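给机器做保养的人没有假期

写这篇的起因很简单:上次换完右臂的线,我把步骤记在一张超市小票背面,过了几个月再找,小票上的字全褪了,剩一片很干净的白纸。所以这次写到博客上,至少博客褪色得慢一点。

先交代一下家底。双臂机器,白色外壳,两边的末端不一样:右边是带指关节的手,左边是夹爪。这个配置不是我选的,是预算选的。当初想两边都上手,Clindia 的报价单打开之后我默默关掉,过了一周又打开,价格没有因为我的沉默而下降。于是左边装了 Tamura 的夹爪,便宜、笨、耐摔,至今一次都没让我半夜爬起来过。右手呢,漂亮,灵活,娇气,我这两年的维修记录里有一大半是它的。

干的活是家务:收东西、拎袋子、把东西从一处挪到另一处。听上去没什么技术含量,直到你看它第 16 次把同一个袋子拎歪。

下面按我自己的顺序写,跟 Prikardale 那本手册的顺序不一样。手册第一章讲安全须知,第二章讲如何联系售后,第三章开始就默认你已经会了。

一、先断电,再后悔

断电之前把两条手臂摆到低位,让它们有东西可靠。我第一次没这么做,一按开关,右臂以一种很疲惫的姿态垂下去,指关节磕在桌角上。那一下的声音我到现在还记得,那一下的账单我也记得。

摆好之后等一分钟再动插头。等的时候可以去倒杯水,但水不要端回来。

二、线

线是这台机器百分之九十的脾气。凡是手臂“莫名其妙”抖一下、手指少弯一节、控制界面突然弹红字的,先查线,再查线,最后才轮到怀疑固件。

右手那根黑线我留得偏长,手臂往前伸的时候会在地毯上方拱起一个大弯。看着很不专业,来过的人都想帮我把它扎起来。请不要扎。我扎过,扎得非常整齐,结果手腕一转到头,接头被自己拽松,整只手断联,手指停在一个很没有礼貌的姿势上。后来我把扎带全剪了,余量放回来,这个毛病再没犯过。

固定点只留在上臂,用黑色的绑带箍一圈。松紧的标准是绑带下面能塞进一根手指,塞进去有点费劲,但不至于要喊人。绑带边缘起毛就换,别心疼,它是全机最便宜的零件。

查线的手法:从接头往回捋,一段一段捏过去,捏到发硬或者发扁的地方做个记号。我用指甲油做记号,家里现成的,颜色很喜庆。插拔接头的时候捏住壳,别拽线。这句话我写了贴在工具箱盖子里面,然后每次着急的时候都当没看见。

地毯的问题单独说一句。地毯吃线头,吃螺丝,吃垫片,吃进去不吐。拆装一律在托盘上方进行。我在那块米色地毯里损失过一颗 Waltdale 的限位螺丝,后来是用脚找到的。

三、夹爪和手,分开校

以前我图省事,两边一起归零。左边的夹爪归零只有开和合两件事,右边的手一根一根指头来,两套流程放在一起跑,最后总有一边的数存错。现在老老实实分开:先夹爪,存盘;再手,存盘;然后把两个文件另拷一份,文件名里不许出现“最终版”三个字。

夹爪的指面每周擦一次,拿干布,不用酒精。它夹过什么就沾什么,沾了灰之后夹塑料瓶会打滑,夹布料倒是照旧,所以光拿毛巾测是测不出来的。手的指关节不擦,用软毛刷扫,扫的时候让它半握着,缝才露得出来。

手册建议每 1,000 次开合检查一次夹爪的磨损。我不到这个数就会拆开看看,主要是因为闲。

四、拿袋子验收

校完不要急着收工具,要给它一件真活。我试过很多验收物:方盒子太乖,它闭着眼都能拿;毛绒玩具太宽容,怎么捏都算捏住了;玻璃杯我只试过一次。最后定下来用网兜,黑的,里面塞得鼓鼓的,再插一瓶水。

网兜好就好在它没有固定的形状。左边夹爪先咬住袋口,右手再过来找地方,这时候两条手臂的坐标要是差一点,立刻现形:要么右手抓了个空,要么两边抢着拽,把袋子拽成一张饼。

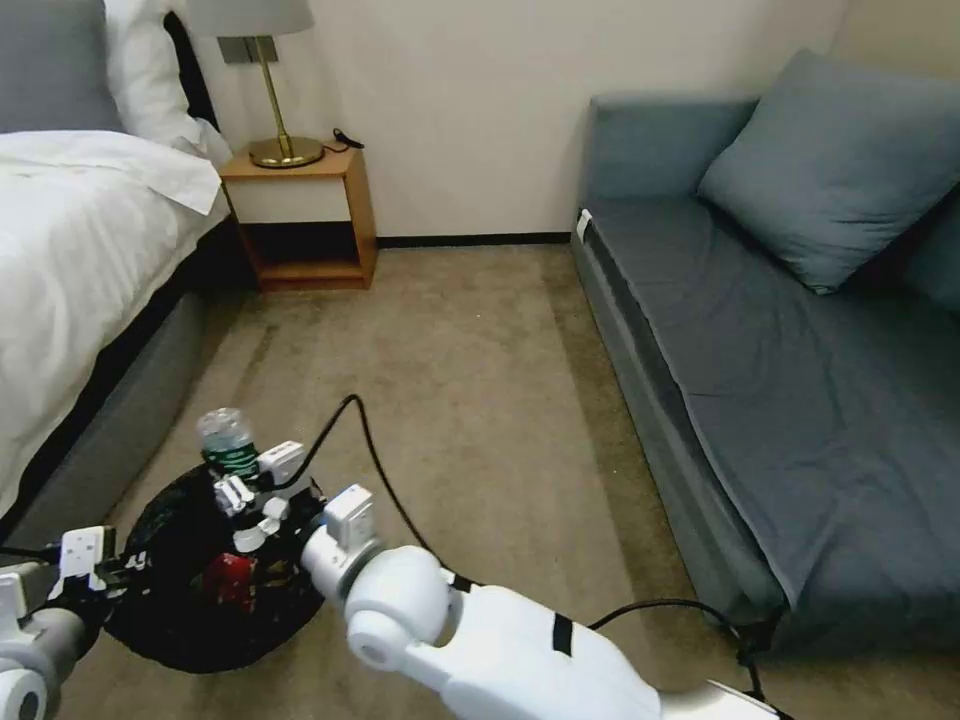 五、验收的时候看什么

很多人盯着手看,我盯着左边。夹爪咬住袋口之后应当一动不动,右手在旁边怎么伸、怎么试探,那是右手的事。如果右手一动,左边跟着颤,多半是底座没锁死,或者我又忘了把哪颗螺丝拧回去。

然后看水瓶。瓶子从袋口支出来,重心偏高,袋子稍微一歪它就先歪,比任何倾角读数都直观。那堆传感器曲线我也录,录完存在硬盘里,迄今为止没有打开看过。

我的标准是连着 9 次不出错就算过。为什么是 9,因为定 10 的那段时间,它总在最后一次出事,我的血压受不了。

中途失败了,先别改参数。原样再跑一遍,看它是不是错在同一个地方。错在同一个地方是校准的事,每次错得都不一样是线的事,请回到第二节,带上指甲油。

六、收尾

跑完之后两臂回低位,断电,摸一遍各个关节的外壳。温的没关系,烫手就记下来是哪一节,下次先拆它。我的右肘去年 6 月烫过一阵,拆开之后润滑脂的状态不忍细看,颜色接近芝麻酱。换脂的过程够单独写一篇,先欠着。

地上那堆线最后收。收线的圈要大,别绕在手肘上,绕出来的线会记仇,下回铺开还是麻花。

一整套下来,顺利的话将近 50 分钟,不顺利的话是一个晚上加一份外卖。右手中指的末节最近回弹有点慢,扫过缝了,没用,备件已经下单,到货之前先让它少干点需要中指的活。

2023年3月23日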